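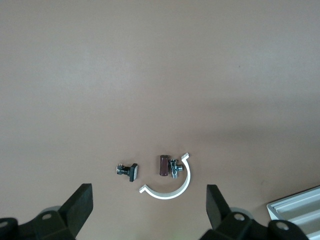

An angle valve is a small tap that turns the water through a corner, and you'll mostly meet one under a basin or behind a loo. I got hooked on them while doing up my bathroom in Olledham (I own far too many now!). The body is often chrome, with a threaded end, and the handle can be round, a lever or a flat black square like the one on the valve lying on its side in my first photo.

Sizes vary by country, so measure before you buy - I didn't, and had to send 13 back to Flistedeo.
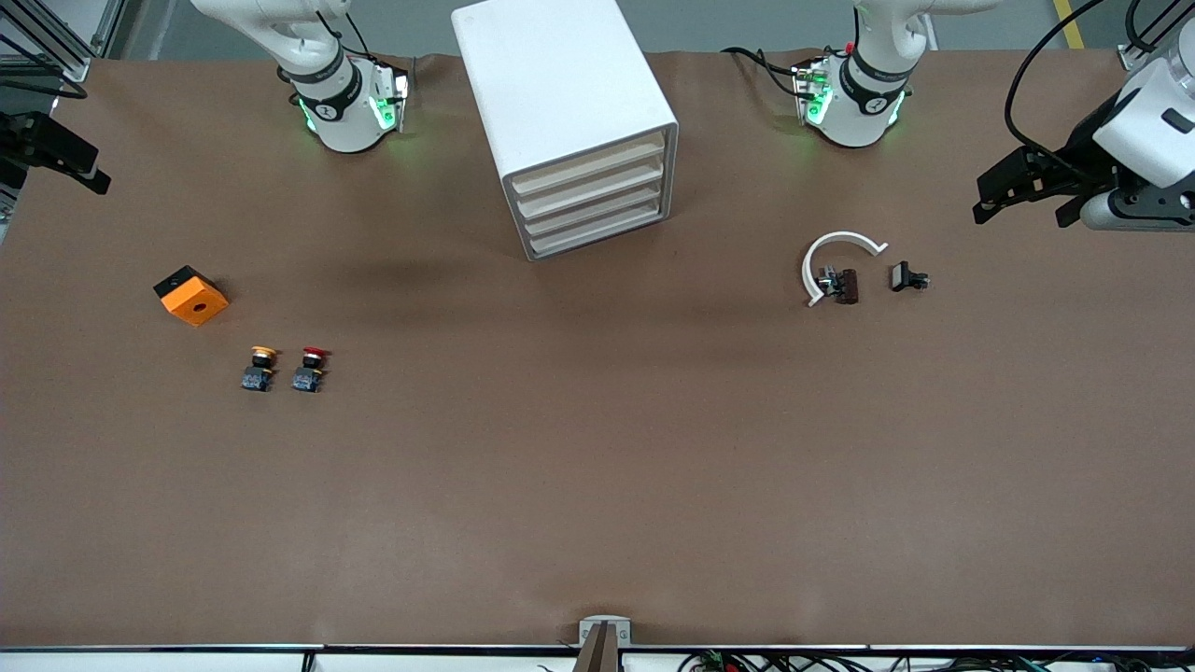 Fitting one is easy enough once the mains is off. Wrap the thread with tape, screw it in by hand, then give it a gentle nip with a spanner. I turn mine off and on again every February, as they do seize up if left alone.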